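Call for participants: Gridberg Open Day, household robotics at Endstead

We're opening the doors of the Endstead workshop this December and we need people to help us run the day. Specifically, we need people who have never worked with a robot, never wanted to, and are happy to boss one about for an afternoon in front of a small crowd.

Gridberg builds software for robots that do everyday jobs at home - laying out breakfast, clearing up after it, putting things back where they live. Most of our testing is done by the same handful of staff, and the robots have got rather used to us. We'd love to see what happens when somebody else is in charge of the kitchen!

What you'd be doing

Each participant gets a 2 hour slot. You'll start with a cuppa and a walk around the workshop with one of our engineers, who'll show you the emergency stops, the floor markings and where to stand. Then you'll go to your station and set the table however you like. Put the plate where you'd put a plate at home. Move the mugs. Swap them over halfway through if you feel like it. The robot, which we call Cletero, will then be asked to do a job with whatever you've laid out, and you'll be the one giving the instructions, in your own words.

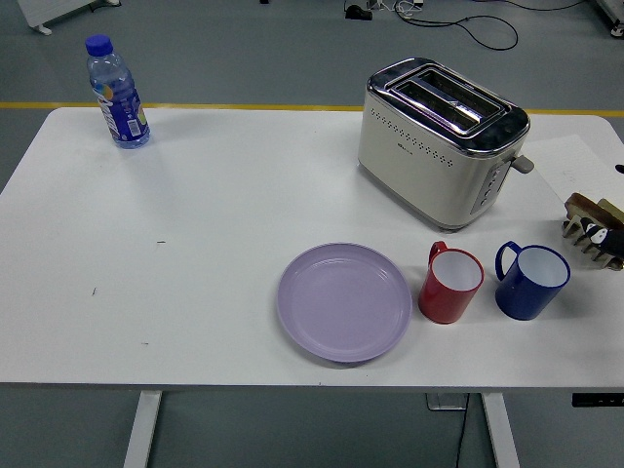

After that there's a short chat with the visitors, who'll be watching from behind the barrier and will probably have questions for you as well as for us. You don't have to give a speech. If you'd sooner leave the talking to our staff, tick the box on the form and we'll sort it out.

Some runs will go beautifully and some will go badly. Both are useful to us, and the crowd tends to enjoy the second kind more. Nothing you do on the day can be the wrong answer, and you won't be charged for anything that ends up on the floor.

Who we're looking for

We have 14 places. Seven are being held for people over 60 and for people who have trouble with grip, reach or standing for long periods, as their opinions on what a kitchen robot ought to do have been worth more to us than anything we came up with on our own. The remaining places are open to any adult living within an easy trip of Endstead.

You'll need to be 18 or over and comfortable speaking up in a room with background noise. Every station has a chair, the workshop is step-free from the car park, and there's an accessible toilet on the same level. Assistance dogs are welcome. English doesn't need to be your first language - in fact we're very keen to hear from people with all sorts of accents, so please don't let that put you off.

You won't be suitable this time if you work in robotics or if you've taken part in one of our earlier sessions. Sorry! You're still very welcome to come along as a visitor.

What you'll get

A $100 gift card, morning or afternoon tea depending on your slot, and two visitor passes for family or friends. We'll also send you a short write-up of how Cletero went at your station once we've been through the recordings. Our partners at Nkuna are looking after the catering and can manage most dietary requirements if you let us know when you apply.

Please wear closed-in shoes. Long hair should be tied back and loose scarves left in the cloakroom while you're at the station.

Filming and privacy

The cameras at each station record the table and your voice. We use those recordings to improve the software, and you'll be given a consent form to read at home well before the day. You can withdraw at any point, including afterwards, and you keep the gift card.

How to apply

Fill in the short form on the Gridberg open day page, or pick up a paper copy from the front counter at the workshop. Tell us a little about your own kitchen and the one job in it you'd happily hand over. Morning slots start at 9.30 am and afternoon slots at 1 pm, so let us know which you'd prefer, or whether you're easy either way.

We'll reply to everyone who applies, and there'll be a waiting list in case anyone has to pull out.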